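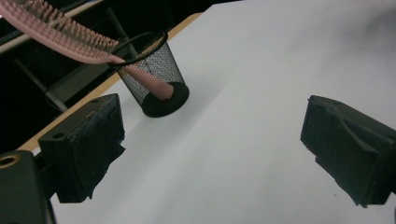

Brosse à cheveux rose, manche en bas, dans un pot à crayons en maille métallique noire. Au premier plan, les deux doigts de la pince à main.

Ranger les objets longs dans un pot : réglages et conseils d'atelier

Fiche rédigée par Silvan Stöckli, relue par Benito Robles. Mise à jour : 2021-12-28.

La fiche concerne la tâche « objet long dans récipient étroit » du projet Ristari. Elle s'adresse aux personnes qui enregistrent des démonstrations à la pince à main, chez elles ou à l'atelier, et à celles qui préparent les essais sur le bras. Les consignes générales (étalonnage, charge des batteries, transfert des fichiers) figurent dans la fiche précédente.

Préparer la table

Choisir une surface claire, mate et unie. Un plateau verni renvoie les lampes et perturbe le suivi de position ; une nappe à motifs donne de bons points de repère mais se déplace avec le récipient. Fixer le revêtement sous le plateau, jamais dessus avec du ruban visible.

Éclairer par le haut et de côté, avec deux sources diffuses. Une ombre douce au pied du pot ne gêne pas. Une ombre dure est parfois prise pour le bord du récipient par le modèle, surtout quand le pot est noir.

Choisir le pot

Un pot en maille métallique est léger. Il bascule dès que la tête de l'objet dépasse largement le bord et que le manche appuie en biais. Pour les séries d'apprentissage, nous ne le lestons pas : le modèle doit voir un pot qui peut bouger. Pour les séries de mesure, coller une pastille antidérapante sous la base et le noter dans le journal.

La maille laisse deviner l'objet à travers la paroi. C'est utile pour vérifier la profondeur d'insertion à la relecture, mais le résultat ne se transpose pas à un pot opaque. Prévoir les deux types dès le début de la campagne.

Saisir l'objet

Brosse à cheveux : prendre le manche près de la tête, jamais par les picots. Ils fléchissent sous la pression et l'orientation du manche devient imprévisible.

Spatule, cuillère de service : saisir au tiers supérieur, lame ou cuilleron vers le haut.

Pinceau, tournevis : saisir juste sous la partie large. Présenter la pointe au centre de l'ouverture avant de descendre.

Dans tous les cas, incliner légèrement l'objet, poser l'extrémité contre l'intérieur du bord opposé, puis redresser en descendant. Ouvrir les doigts lorsque l'extrémité touche le fond, et non au passage du bord. Reculer dans l'axe des doigts avant de remonter — un retrait vertical accroche souvent la tête.

Entretenir les doigts

Le ruban noir des doigts s'effiloche vite. Les fibres qui pendent n'empêchent pas de travailler, mais elles se prennent dans la maille et dans les picots. Couper aux ciseaux fins, sans tirer. Refaire l'habillage complet dès que le ruban glisse sur son support. Nous utilisons le ruban textile Durkum, posé en deux couches croisées ; un ruban lisse tient moins bien les manches brillants.

Ne pas recouvrir les trous de la face supérieure.

Ce que donnent les essais

La campagne de novembre a réuni 3,435 démonstrations, réparties sur 12 objets et deux sites, Flarkcombe et Alvarado. Nous avons comparé deux politiques de même architecture : la première apprise sur toutes les démonstrations, la seconde sur un sous-ensemble de 500, choisi pour varier l'angle d'approche et la position du pot.

Sur les pots en maille, l'écart entre les deux reste dans la dispersion des essais. Sur les pots opaques, la politique complète garde l'avantage. Presque 20 % des échecs relevés viennent d'une ouverture trop précoce des doigts, l'objet restant alors appuyé sur le bord. Le défaut existe déjà dans les démonstrations, d'où la consigne de contact avec le fond.

Conséquence pratique : déplacer le pot et changer l'angle entre deux prises avant de chercher à en enregistrer davantage. Une série où le pot ne bouge jamais est à refaire.

Reste à traiter le cas du pot déjà à moitié plein. Les prises faites à Alvarado sont exploitables, mais l'annotation des contacts entre objets n'est pas terminée.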